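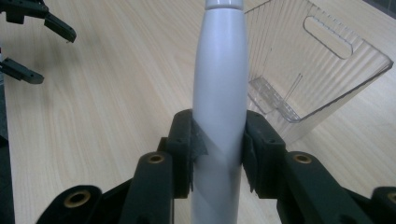 What did people get to do at the Kelance open day?
Mostly hold things. Visitors took turns with the hand-held grippers at the long tables, picked up whatever was put out, and got a short talk on how those recordings end up teaching an arm to do the same job.

Florncombe Open Day - Gallery
Last updated: 2020-09-27

Quick page for everyone who asked. Kelance opened up the Florncombe workshop for the afternoon, 16 visitors in two groups, everyone signed in by the side door and everyone fed (thank you to whoever brought the plum cake). Notes typed up fast, will fix later. Or not.

At the table
Gripper closed on a smooth grey handle, one pad each side. Dark green pads, brass-coloured bushings in the linkages. Clear ribbed bin just behind, and a second gripper poking in from the left with its fingers open. Most of the questions were about the pads. Yes the strips on the inside faces get ragged, we swap them when they start letting go of things. No there is no special trick to putting them on. Scissors.

If you're trying this at home with your own printed set: squeeze slow, let both pads meet the handle at the same time, then lift. Everybody squeezes too hard the first go. Kids were better at it than the adults, same as in April.

How the afternoon ran
Talk first, then tables. Should of done it the other way round, second group was itching to get their hands on stuff and we were still on slides. Lã was the name on all the slides, for those who came in late. It's our pick and place project, household things mainly, nothing heavier than 400 grams. Sasska is the other one, the drawer and cupboard work, and we only got to talk about that for a couple minutes before the tea was ready.

Each visitor got 6 tries. Pick up, move over, set down, let go. Then swap. A few people snuck back into the line and that was fine.

Things people asked
- Can you feel the grip through the handle? A bit. Less than you'd think on smooth plastic, more on anything with an edge.
- Why two grippers on one table? Some jobs want two hands. Holding a bin still while you reach in it, for one.
- Does the arm copy exactly what I did? Not from one try. It needs a lot of tries from a lot of differnt people, sloppy ones included.
- Are the recordings from today kept? Only if you ticked the box on the sign in sheet. Changed your mind, just write to us.
- Can schools come? Yes, small groups, weekday mornings. Max 11 at a time or nobody can see the table.

Lost and found
One blue umbrella, one kids glove (left), a reading glasses case with no glasses in it. All at the front desk till the end of next month.

Next one
No date yet. Probably spring. Parking will be on the street side again, the yard is getting resurfaced. Bring a sweater, the heating in that room is a joke.

Get Florncombe news in your inbox. Enter your email to sign up for our newsletter. You can unsubscribe at any time.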